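Drurkside 수동 그리퍼 제작 지원 경과 보고 (1월분)

1. 집행 현황
승인액 1,698유로 중 1,506유로를 썼습니다. 대부분 Van Rooij 부품값이고 나머지는 출력용 필라멘트입니다. Umcombe 공용 작업장에서 몸체를 출력하고, 시험은 가정집 부엌에서 했습니다.
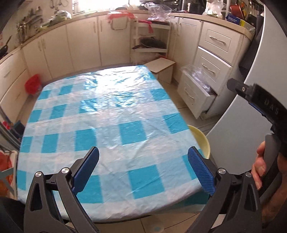

신청서에는 한 손으로 오래 써도 편하다고 적었지만, 저는 아직 그렇게 보지 않습니다. 링크 유격이 남아 있고 나사를 다시 조여도 며칠 못 갑니다. 252회 기록 중 19회는 유격 때문에 버렸습니다. Mukano 쪽 설계 변경안도 받았는데 근거 자료가 없어 적용을 미뤘습니다.

2. 시험 환경
식탁 하나에 체크무늬 비닐보를 깔고 진행합니다. 창이 밝은 부엌이라 영상에서 창 쪽이 하얗게 날아갑니다. 노출을 고정하면 나아진다는 의견이 있으나 확인된 바 없습니다.
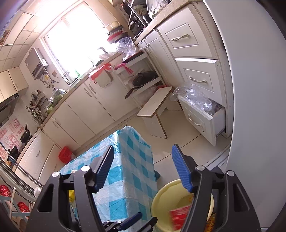
3. 파지 시험
파란 골판형 패드는 종이팩처럼 눌리는 물건에서 힘 조절이 관건입니다. 얼마나 눌러야 하는지는 지금도 손 감각에 맡기고 있어, 이 상태로 성능 수치를 내는 데는 반대합니다.

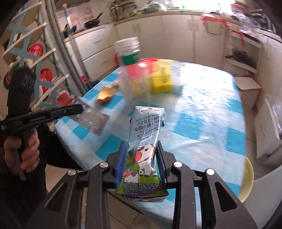

그림 3. 250mL 우유팩 파지. 패드가 닿은 가운데가 안으로 접혀 있음.

4. 다음 달 계획
링크 축을 교체하고 같은 물건으로 다시 기록합니다. 두 번째 세트 발주는 그 결과를 보고 정하겠습니다.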